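Linen Room Project, Pimstead House
Progress report to the Sorensen Fund, 30 Jan 2025
Prepared by Dalal Bitar

We're well into the cloth care part of the grant, and I'm so pleased with how it's going! The big white table is now where all our folding work happens, and the plain surface makes it easy to spot stray threads and lint.
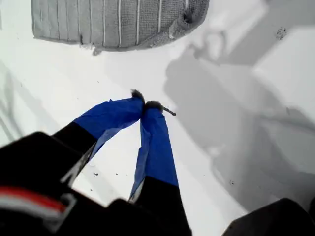
At the white work surface, Pimstead House

Your grant of $2,000 has paid for the table and the first 55 cloths. We started with the gray ones, partly for the stripes (a crooked fold shows up right away against those thin white lines) and partly for the size, a handy square.
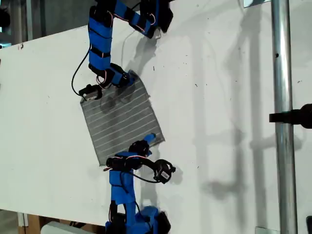
Folding and corners

Corners have turned out to be the fun part. A thick hem is easy to grip, and once a corner is squared up the rest of the cloth tends to follow.

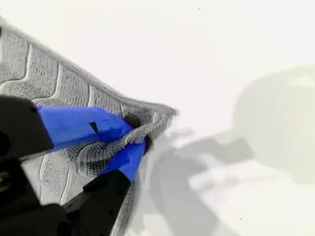

Photo: Pimstead House

We've written a one-page folding guide, now in its second draft, and 15 copies are going to our sister house at Drurutov. They've been asking for it since October! 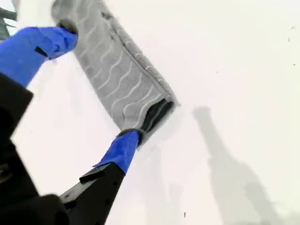

Still to do: shelf labels, a second stack of 12 cloths in another color, and the final version of the guide. We have $310 left for these and expect to spend it all by the end of the grant.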